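Skillovについて
会社案内

ごあいさつ

Skillovは、庭と屋外のための木の家具と構造物を作る会社です。ベンチ、パーゴラ、トレリス、小さな物置、門扉などを作っています。会社はRondcombeという町にあり、工房と事務所と展示室が同じ敷地の中にあります。日本のお客様からのお問い合わせが増えましたので、このページを日本語でも用意いたしました。日本語は社内で書いております。読みにくいところがありましたら、どうぞお知らせください。直します。

会社のはじまり

Skillovは、農場の古い納屋を借りて始まりました。最初の仕事は、近所の教会の庭に置くベンチ2台でした。そのベンチは今も同じ場所にあり、毎年4月に私たちが点検をして、必要なときはオイルを塗り直しています。当時は看板もなく、お客様は道に出ている木くずの山を目印にして来てくださいました。

その後、パーゴラの注文が多くなり、納屋では長い材料を回すことができなくなりました。梁にする木を外で切り、雨が降ると急いで中へ運ぶ、という毎日でした。それで今の敷地へ移りました。現在は20人が働いています。半分以上は工房の人間で、残りは設計、見積もり、配送、取り付けの担当です。小さい会社ですので、見積もりの担当者が取り付けに行く日もあります。

作っているもの

製品には二つの系列があります。Avardは庭の家具の系列で、ベンチ、テーブル、植木鉢の台などが入ります。Dunstanは構造物の系列で、パーゴラ、アーバー、トレリス、物置、門扉が入ります。二つの系列は同じ色見本を使っていますから、ベンチとパーゴラの色を合わせることができます。

標準の寸法はありますが、そのまま注文される方はあまり多くありません。壁と壁の間にちょうど入れたい、排水のふたの上に脚を置きたくない、窓の高さより低くしたい、などのご希望をよくいただきます。図面がなくてもかまいません。手で描いたスケッチと、測った寸法があれば始められます。昔からある門扉の片方だけを作り直す、という仕事もお受けしています。この場合は、残っている方の扉をお借りするか、写真と寸法を送っていただきます。

木と金物

主に使う木はオーク、カラマツ、レッドシダーです。オークは重くて丈夫ですが、雨に当たると最初の季節に茶色い水が出ます。明るい色の石の上に置かれる場合は、注文の前に必ずこのことをお話ししています。カラマツは値段とのつり合いがよく、トレリスと物置に多く使います。レッドシダーは軽いので、屋上やバルコニーのお仕事でおすすめすることがあります。

ねじと金具はステンレスを使います。ただし、海の近くのお庭では種類を変えますので、海までの距離を教えてください。塗装は水性の塗料かオイルの二つから選べます。何も塗らないで灰色になるのを待つ、という選び方もあります。私たちの事務所の前のベンチはそのようにしてあり、色の変化を見ていただけます。

ご注文の流れ

最初に、メールか電話でご希望をお聞きします。次に、設計の担当が簡単な図と見積もりをお送りします。見積もりは無料です。図の直しも2回までは無料で、そのあとは時間に応じた料金をいただきます。内容が決まりましたら、代金の50パーセントをお支払いいただき、材料を用意します。残りは納品のあとで結構です。

製作の期間は季節によって大きく変わります。春はたいへん混みますので、夏に使いたい方には冬の間のご相談をおすすめしています。お急ぎの場合は、標準の寸法の製品であれば在庫があるかもしれません。まずお問い合わせください。

配送と取り付けは自分たちのトラックで行います。遠い地域へは運送会社にお願いし、部品の形でお送りします。部品には全部番号が付いていて、組み立ての説明書が入っています。日本へお送りする場合も同じ方法です。説明書の日本語版は、今のところAvardのベンチとテーブルだけにあります。Dunstanの分は準備をしているところです。

展示室

展示室では、木の見本、塗装の色見本、金具を手に取ってご覧になれます。建物の裏には小さな庭があり、パーゴラが2台と、高さの違うトレリスが並んでいます。座り心地は写真では分かりませんので、来られた方には全部のベンチに座ってみてくださいとお願いしています。予約はなくてもかまいませんが、設計の相談をなさりたい方は、前もってご連絡ください。 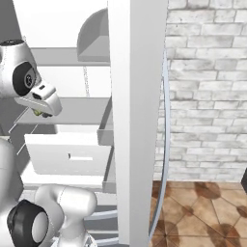

扉を開いた冷蔵庫と、白いれんがの壁(CG)

働く人について

工房では、経験の長い人と若い人が二人で一つの仕事をします。図面を読むことから最後のやすりがけまで、同じ二人が担当します。この方法は時間がかかりますが、途中で人が替わらないので、寸法の間違いが少なくなりました。見習いの受け入れは毎年行っています。木工の経験は問いません。重い物を持つ仕事ですから、そのことは面接で正直にお話しします。

端材は捨てません。大きいものは植物の名札や巣箱になり、展示室で売っています。小さいものは冬の暖房に使います。

修理と保証

構造物の接合部には保証があります。期間は製品によって違いますので、見積書をご確認ください。木の小さな割れと色の変化は自然なもので、保証の中には入りません。保証が終わった製品の修理もお受けします。私たちは製品の一つ一つに番号を付け、図面を残しています。番号はベンチなら座面の裏、パーゴラなら柱の内側の低いところにあります。修理のご相談のときは、この番号をお知らせください。

よく見ていただいている数字を一つだけ書きます。これまでに作ったパーゴラは272台です。

お問い合わせ

日本語のメールにもお返事をいたしますが、少し日数をいただきます。英語でしたら早くお返事できます。寸法はミリメートルで書いていただけますと助かります。お庭の写真を付けてくださる場合は、置きたい場所を正面から撮ったものと、少し離れて撮ったものをお願いいたします。

このページの最終更新:2019年9月25日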